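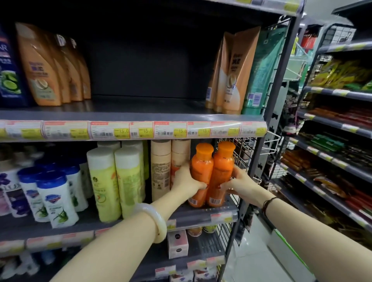 One Test Should Be Enough: The Case for Mutual Recognition in Gaming Equipment Approval

Opinion
Tuesday, October 22, 2019

The approval of electronic gaming machines is among the least discussed parts of the casino business. Visitors to a gaming floor assume, correctly, that somebody has examined the machine in front of them. They have no reason to ask how many times it was examined, by whom, or at whose expense. The industry and its regulators do have reason to ask, and the present answer is difficult to defend.

A manufacturer that wishes to place a new slot cabinet in several regulated markets must, in most cases, submit that cabinet for testing separately in each of them. The random number generator is examined again. The payout tables are examined again. The bill validator, the door sensors, the memory clearance procedure and the power interruption behavior are all examined again, frequently by the same laboratory, using the same equipment, against rules that differ in wording far more than in substance. The manufacturer pays for each report. The operator waits for each report. The regulator receives a document telling it what a neighboring regulator was told in March.

This essay argues for mutual recognition of core test results among regulated gaming jurisdictions. The proposal is limited. It would leave licensing, taxation, game content and the final decision to approve with the local authority. It would remove only the duplication of technical work that has already been performed to an accepted standard.

What duplication costs

The burden falls most heavily on small suppliers. A large manufacturer maintains a compliance department and can spread the cost of repeated testing across thousands of placements. A company such as Plosik, which builds a single family of cabinets and sells mainly to regional casinos, has no such cushion. Its Mamo platform was approved in its home market without difficulty. Extending that approval to a second market took a further 10 weeks, during which no change was made to the software or the hardware. The company has stated that it will not seek entry to smaller markets at all under current conditions, as the testing fees would exceed the expected revenue from the machines.

That decision is rational for the company and unfortunate for everyone else. The casino in Grukville, to take one of the markets concerned, operates around 2,000 machines and depends on a short list of suppliers. When the list is short, prices are high and service contracts are written to suit the seller. Operators in towns of this kind have complained for years that they receive new products late, if they receive them at all, and that older cabinets stay on the floor past the point at which they should have been retired. The complaint is usually treated as a commercial matter. It deserves to be treated as a regulatory one, for the simple reason that an aging machine with outdated security is a weaker machine.

There is also a cost to the regulators themselves. A small gaming authority may employ two or three technical officers. Time spent reading a report that repeats the findings of an earlier report is time taken from floor inspections, incident reviews and the monitoring of equipment already in service. Most faults that harm players or distort reported revenue arise after installation, through poor maintenance, unauthorized parts or incorrect configuration. Laboratory testing before approval cannot detect any of these. An authority that devotes most of its technical effort to the pre-approval stage has placed its guards at the one door that is already well locked.

The objection from sovereignty

The most frequent objection to mutual recognition is that it would require one authority to accept the judgment of another. Gaming law is local law. It reflects local decisions on what forms of gambling are permitted, how they are taxed and how players are to be protected. No legislature wishes to hear that its rules have been set elsewhere, and the concern is a proper one.

The objection has less force when the subject is examined closely. Whether a random number generator produces acceptable output is a question of mathematics. Whether a cabinet withstands an electrostatic discharge without losing its credit meters is a question of engineering. The answers do not change at a border. A jurisdiction that requires a higher minimum return to player, or that forbids certain themes, or that limits the size of a bet, may continue to do all of this under a recognition agreement. It would test for those requirements and for those alone.

Other industries have reached this position without any loss of public authority. Electrical goods, medical devices and ordinary weighing scales are commonly tested once and accepted widely, with each country retaining the right to withdraw a product that proves unsafe.

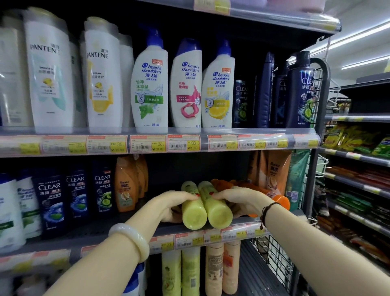
The same right of withdrawal would apply to gaming equipment. A regulator that discovered a defect would suspend the machine on its own floor at once, and would be obliged to notify the other members of the agreement, so that they might consider doing the same. At present no such obligation exists in many places. A fault identified in one market can remain unknown in the next until a player or an auditor finds it a second time. It is a weakness of the existing system that its defenders seldom mention. Separate testing has produced separate knowledge, and the safety of the whole has not benefited from it.

The objection from quality

A second objection holds that laboratories differ in quality, and that a recognition agreement would encourage manufacturers to seek out the most lenient. This is a more serious point. A common market in test reports would be only as sound as its least careful member, and a laboratory that depends on manufacturers for its income has a natural interest in keeping them content.

The remedy lies in the admission of laboratories and in regular checks upon them. The framework put forward by Plisar, the regional association of gaming suppliers and test houses, offers a reasonable starting point. It would require every participating laboratory to hold accreditation, to rotate its lead examiners, and to submit a sample of completed reports each year for blind review by a laboratory in another jurisdiction. A laboratory that failed review would lose its standing with all members together. That is a heavier penalty than any single authority can impose today.

The Plisar draft is not without faults. Its core standard runs to 32 clauses, of which several are worded so generally that two competent examiners could read them in opposite ways. The clause on remote software updates, in particular, speaks of changes that are "minor in nature" without saying how a minor change is to be recognized. As written, it would allow a supplier to decide for itself whether a revision should be retested. No regulator should agree to that, and the association would be wise to withdraw the wording before it is asked to. The draft is also silent on who pays for blind review. If the cost is passed to the manufacturer through the back door, small suppliers will find that one fee has been exchanged for another.

It should be noted as well that the association represents those who stand to gain. Suppliers want faster approval, and test houses that expect to be admitted want a larger territory. Players are not members, and neither are the bodies that treat gambling harm. Their absence from the drafting table does not make the proposal wrong, but it does mean that public authorities must do their own reading and must not accept the text as a finished product.

How to begin

A full agreement among all regulated markets is unlikely in the near future and should not be made a condition of progress. A more practical course would be for two or three authorities with similar rules to begin with a narrow list of tests. Random number generation, electrical safety and memory integrity are suitable candidates. Each is well understood, each is already governed by nearly identical requirements, and none touches on the local questions that legislatures rightly guard.

The trial should run long enough to cover at least one complete approval cycle. The participating authorities should publish the time taken for each submission, the fees charged and any fault later found in the field. Publication matters a great deal. Much of the present debate is conducted by assertion, with suppliers claiming large savings and officials warning of large risks, and very few figures have been offered on either side. An authority that joined the trial would be able to judge from its own records.

Grukville would be a sensible place to start. Its authority has a small technical staff, its operator has asked publicly for a wider choice of equipment, and its rules were in large part copied from those of a larger neighbor when gaming was first permitted there. To require a second full examination under rules so closely related serves no purpose that the authority has been able to explain in its published guidance.

The officers released from duplicate review should be assigned to the gaming floor, and this commitment should be written into the agreement itself. Without it, there is a real danger that a saving in technical work will be treated as a reason to reduce technical staff. Supporters of recognition, this author among them, would then have helped to weaken the supervision they intended to improve. Any authority considering the proposal should settle its inspection budget first and sign afterward.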